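Old art prints fade faster than you'd think, so I've gotten fussy about mine! I have 5 of them in the hallway, mostly folk paintings my friend Marlina Nugroho passed along when she moved. Dust the glass with a dry brush, top edge first. If you need cleaner, spray the cloth and never the glass (it creeps under the frame and stains the mat, ask me how I know).

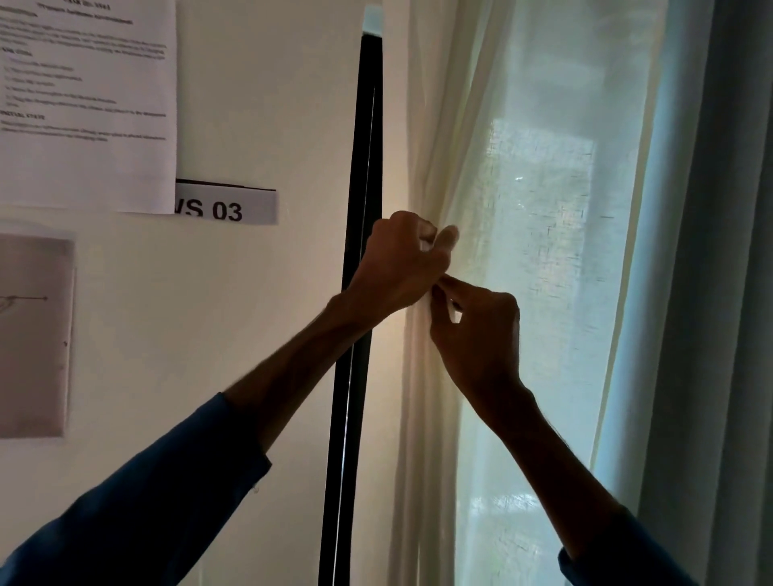
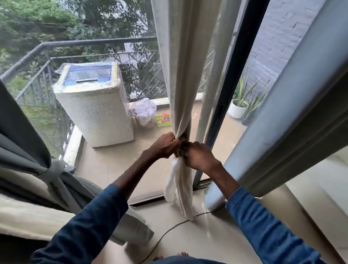
For hanging, I put two small felt dots on the bottom corners so air can get behind the frame. Heavier ones get two hooks instead of one, and they stay straight when the door slams. Every May I take them all down and check the backing paper for tiny holes, which usually means bugs. Brown paper and a glue stick will do for a new backing, and I write the artist's name on it in pencil.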